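Wrist rig, kitchen counter cell – README

Last big edit: 2019-07-11

Hi! If you're reading this you've probably been handed the two wrist straps, a coil of thin black cable and very little else. I look after the kitchen counter cell for the Hatow project, and these are my notes on how the capture side of it gets set up, kept alive and patched when it breaks. The arm side (the part that plays the motions back) has its own README in the fara folder. I'll mention Fara when the two touch, but go read that one before you power the arm.

What's in this folder

README.txt – you're in it
strap_left.cfg, strap_right.cfg – tile IDs and offsets for each wrist
check_tiles.py – live view, tells you which tiles it can find
merge.py – lines up the head camera with both sensor boxes
sessions/ – one subfolder per recording
repairs.txt – please write in it!

The straps

Each wrist gets a black fabric strap with three white marker tiles on it and a small white sensor box hanging below, with its own square marker on the box. The tiles sit at different angles on purpose. When you turn your hand over, one tile goes edge-on to the head camera and another one swings into view, so don't "tidy them up" so they all face the same way. I came in one morning in February to find somebody had done exactly that and it cost me most of a day.

Left and right are not swappable. The IDs are different and merge.py will happily produce garbage if you cross them over. I used to have colored tape on the inside of the straps but it gets sweaty and peels, so now there's an L and an R in paint pen on the back of each box.

Putting them on:

Roll your sleeves up past the elbow. Take off your watch.
Strap goes on snug, box on the underside of the wrist. You should be able to make a fist without it pinching.
Route the cable toward your body and down off the front of the counter. Leave enough slack that you can reach the back wall.
Run check_tiles.py and turn both hands over slowly. Every tile should light up at some point in the turn. If one never does, wipe it first, then look at the cfg.

The cables are the weak point of this whole thing. They leave the bottom of the box with almost no strain relief, and every time you lean forward they drag over the counter edge. Shu-fen Chung printed some little cable guides that clip to the edge and they help a lot, but they pop off if you clean the counter with them on. Take them off first and put them in the drawer.

Calibration

Do it at the start of every session and again any time a strap comes off, even if it was just for lunch. Hold both hands flat over the counter, count to 4, then make a fist with each. The script beeps when it's happy. If it doesn't beep it will give you a code:

404 – can't find a tile. (Yes, I picked that number myself, and I'm still pleased with it.) Usually it's glare. The counter is bright white and so is the tile border, so pull the blind down and try again.

513 – box isn't talking. Reseat the cable at the hub end. If it comes back within the same session, swap the cable and write it down.

Drift is the sneaky one – no code for that. You'll see it in the merged playback as the hand floating off to one side of whatever it's holding. I re-zero after every 50 takes whether I think it needs it or not.

The counter

The cell is one stretch of counter against the wall, and the task we run most is sorting plastic cutlery between a bag and the mesh holders. I like it as a test of the rig because it's mean. Thin white things on a white surface, fists closing, hands passing in front of each other, and a lot of wrist rotation when you pull one piece out of a bunch. If the straps survive a cutlery session they'll be fine for cups.

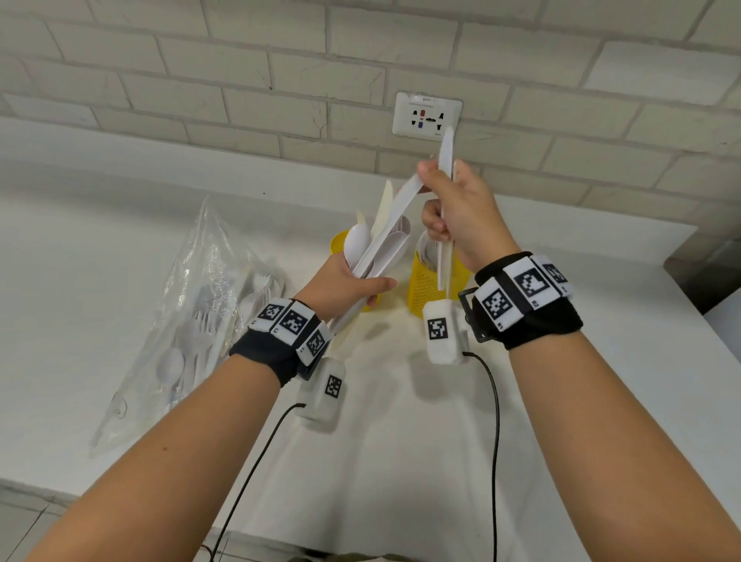

Photo: Hatow head camera, counter cell

With the left hand closed around a bundle and the right one lifting a knife, both sets of tiles are still visible to the camera, and that's the hand position I want you to aim for when you check your own fit. Look at how the boxes hang below the straps too. If yours has rolled around to the side, loosen the buckle, turn it back and recalibrate.

Cutlery sessions need the yellow holders standing toward the back and the bag to the left of them. Don't flatten the bag out, the crumpled plastic is part of the task. The wall outlet labeled BPP-1 makes a decent landmark for aiming the head camera: I tilt until it sits near the top of the view and roughly in the middle, and then the whole work area falls into place underneath.

Looking after it

After each day: wipe the tiles with a dry cloth. No alcohol – it lifts the black print and then you're reprinting. Coil the cables loosely, never around the box. Straps get hand washed once a week with the tiles and boxes off.

Spare tiles came from Clikitz and the straps from Fernandes. If you order more straps, ask for the ones with the metal buckle. We tried the all-fabric version and it crept down my arm all afternoon.

Replacing a tile: pop the old one off its pad, clean the pad, press the new one on and hold it. Then measure the offset again and put it in the cfg. Please don't copy the old numbers over! A tile that's a hair crooked looks fine on the bench and then bends every motion we send to Fara.

Known problems

Right box buzzes slightly when the hub is warm. Doesn't seem to hurt the data.
merge.py falls over if the session name has a space in it.
Holding long pieces upright right next to the wrist can hide the front tile for a moment. The script fills short gaps on its own, longer ones get flagged and you'll have to look at them by hand.
check_tiles.py needs closing before you record or it hangs on to the camera.

Questions go to me or Shu-fen. She wrote merge.py so she's the better bet for anything with a traceback in it.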